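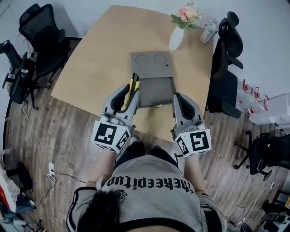
Yellow utility knife and the gray case, on the oval table

Storing utility knives and spare blades in a shared workroom

gallonura_mike
We have a small rented workroom in Ostcombe and I'm trying to settle how we keep the cutting tools. Right now everything goes in one drawer. I'd like each knife in a closed case, with spare blades somewhere else. What do you all do?

papercut818
Cases are fine for travel. At home I hang mine on a magnetic strip over the bench. If a knife takes more than a few seconds to put away, people leave it lying out.

Hulico
Disagree on the strip. I had one for years and knives got knocked off it every month. A lidded case with a clasp costs less than a trip to urgent care.

papercut818
Mine has been up since March and nothing has fallen. Depends on the magnet. Cheap strips are weak.

tess_binds
Retract the blade before it goes anywhere, case or strip. We lost a good cutting mat to an open knife in a drawer.

For used blades I tape up an old mint tin with a slot cut in the lid. It holds almost 175 snapped segments before it's full.

gallonura_mike
How do you get rid of the tin? Our trash pickup won't take loose blades.

tess_binds
Ours goes to the scrap metal bin at the transfer station, taped shut and labeled. Call yours first, the rules are different everywhere.

Hulico
Same here. I still wouldn't hang knives on a wall in a room other people use.

gallonura_mike
Going with cases for now. I'll put the spare blades on the high shelf and see if anyone complains.

Related threads
Best cutting mat for a 24 inch bench
Snap-off or trapezoid blades?
Chu steel rulers, worth the price?
Drawer liners that don't slide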